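Two fingers and a door

The gripper lives in a shared workshop behind Oberholzer, a tile showroom, between a drill press and somebody's canoe. Its builder, who asked to be left out of this "for the sake of my day job," has been at it since August and has spent $700, a figure arrived at by not counting the coffee.

"I wanted something that could open a door," the builder says. "Everyone else picks up blocks. My kitchen isn't full of blocks."

Version five is the first that gets used every day. You hold it in your hand, do the chore yourself, and the recordings go toward teaching an arm the same job. The arm, a second-hand Brenimis, is still in its crate.

The fingers are black, with soft orange pads on the inside. Earlier pads were cut from a yoga mat and had, in the builder's words, "the grip of a wet sock." The square markers near the base tell the software how far apart the fingers are. Microwave handles are this month's subject.

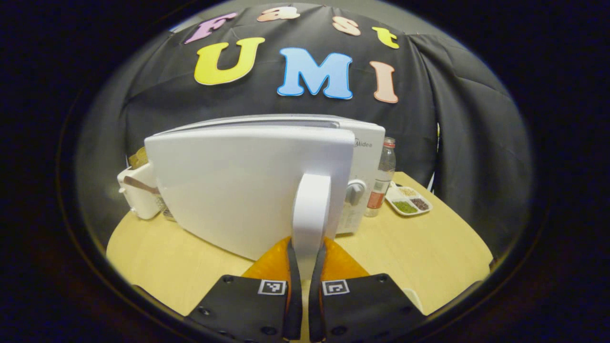
A door is a rotten thing to start with, according to another member at the next bench, because it swings in an arc and people pull in a straight line without noticing. Start with drawers, was the advice. The builder took it under consideration and went on opening the microwave.

"I do 90 pulls, then I have a sandwich," the builder says. "The first 14 are always rubbish. I'm thinking about my elbow."

The code, called Vimano, will be shared once the comments have been cleaned up. Some of them are addressed to the canoe.

As for the Brenimis, it needs a power supply and a free evening. "I've got the power supply," the builder says.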